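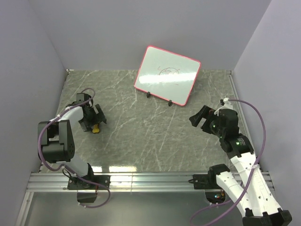 A whiteboard with a thin pinkish-red border, over a marble-patterned tabletop.

Yeon is the second studio album by the Venside post-rock group Fitov, released in June on the small Hikomden label. It is a slow and mostly wordless record, and it is still the one that longtime listeners tend to press into the hands of anyone who asks where to start with the band.

Background
Fitov had spent the better part of a year on the road behind their first album, and by the end of it the four members were, by their own cheerful admission, tired of playing loud. Guitarist Ok-hee Min began bringing short piano figures to rehearsal, many of them written late at night on her family's old upright, and drummer Chang-ho Seol answered them with brushes in place of sticks. Bassist Yi-an Baek has said that the group threw away a whole set of faster songs once these quieter pieces started to take shape, though one of them did find its way back as the closing track, "Ferry Lights."

Recording
The album was made in a former dance hall in Venside with producer Ha-neul Ryu, who liked the long echo of the room and placed microphones as far away as the balcony stairs. Most of the basic tracks were played live by the whole group - a habit left over from their early days, when studio time was dear and there was little chance of a second try. Jin-sol Min, Ok-hee's cousin and the band's other guitarist, added the bowed parts later, and her low, grainy sound runs underneath nearly everything on the record. The title track went through over 30 takes before the band went back and chose an early one, creaking piano stool and all.

Release and reception
Hikomden pressed 400 copies on vinyl, which sold out before the tour began, and a further 2000 followed in a plainer sleeve. Reviewers were kind on the whole, with much affection for the long middle stretch of "Salt Road," although a few missed the roar of the debut and found the second side sleepy. The band has kept several of its songs in the live set ever since, usually played a good deal louder than they were recorded.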